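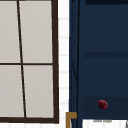
3 min read

Skeltgate Puzzle Circle: minutes of the February meeting

The meeting opened at 7 in the evening in the Conwood reading room. The minutes of the previous meeting were read and accepted, with one correction: the winter booklet contained 50 puzzles, not 55.

1. Spring booklet

The editor reported that 80 crosswords were sent by members and two by a school. It was agreed to print 50 of them again, in the same size of grid as before. Several members asked for bigger numbers in the squares, as the last booklet was difficult to read in the train. The editor will make a test page.

There was a long discussion about clues that need a joke to be understood. Some members like them very much. Others said that a joke must not replace a fair definition. It was decided to keep them, but not more than one in each grid.

2. Printing

Two offers were received. Rokley asks 535 pounds for the whole order and Soomro asks 491 pounds, but Soomro does not include the folding. After a vote the offer of Rokley was accepted. The secretary will write to both firms before Friday.

3. Mistake in puzzle 14

A solver wrote to us that 9 across and 4 down do not agree in their common letter. She is right. A correction will be put on our page, together with the full answer grid. From now on every grid must be solved by a second person before it goes to the editor.

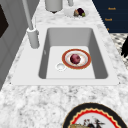
4. Team evening

The team evening will be held again in Conwood. Teams have four persons at most. Dictionaries in paper are permitted, telephones are not. The proposal to give extra points for speed was refused by a small majority.

5. Other matters

One member offered a box of old puzzle magazines. They can be taken from the shelf by the door, please return them after use.

The meeting closed at 8.40.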